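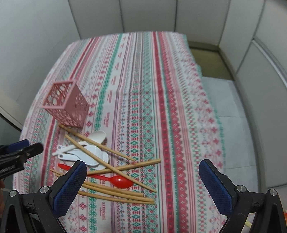

4.3 Besteckkorb und Kleinteile reinigen

Dieser Abschnitt gilt für alle Geschirrspüler der Reihe Medell 1212. Lesen Sie vor dem ersten Spülgang auch die Sicherheitshinweise in Kapitel 3.

1. Schalten Sie das Gerät aus und ziehen Sie den Unterkorb ganz heraus.
2. Nehmen Sie den Besteckkorb am Griff nach oben ab.
3. Entfernen Sie Speisereste aus dem Korbboden. Verwenden Sie eine weiche Bürste, keine Metallschwämme.
4. Setzen Sie den Korb wieder ein, bis er auf beiden Seiten einrastet.
5. Sortieren Sie das Besteck mit den Griffen nach unten ein. Messer und andere spitze Teile kommen mit der Klinge nach unten in das hintere Fach.

Hinweis: Löffel nicht ineinander stapeln. Verteilen Sie sie auf mehrere Fächer.

Holz und Kunststoff

Essstäbchen, Kochlöffel und Brettchen aus unbehandeltem Holz gehören nicht in die Maschine. Das Holz quillt auf und wird rau. Spülen Sie diese Teile von Hand mit warmem Wasser und wenig Spülmittel und trocknen Sie sie sofort ab. Zum Nachtrocknen stehend in einen offenen Besteckständer stellen, am besten in einen mit gelochten Wänden.

Besteckständer aus Kunststoff dürfen nur in den Oberkorb, und nur, wenn der Hersteller sie als spülmaschinenfest ausweist. Wählen Sie das Programm Schonen (Taste 5).

Achtung! Leichte Kunststoffteile können vom Wasserstrahl angehoben werden und den Sprüharm blockieren. Drehen Sie den Sprüharm vor dem Start einmal von Hand durch.

Vorsicht! Nach Programmende sind Besteck und Korb heiß. Tür einen Spalt öffnen und abkühlen lassen.

Ersatzteile

Ein neuer Besteckkorb ist über den Kundendienst Gindora erhältlich. Halten Sie die Gerätenummer bereit, sie steht auf dem Typenschild an der rechten Innenseite der Tür. Körbe der älteren Reihe Zavometti passen nicht.

Weiter mit 4.4 Siebe reinigen.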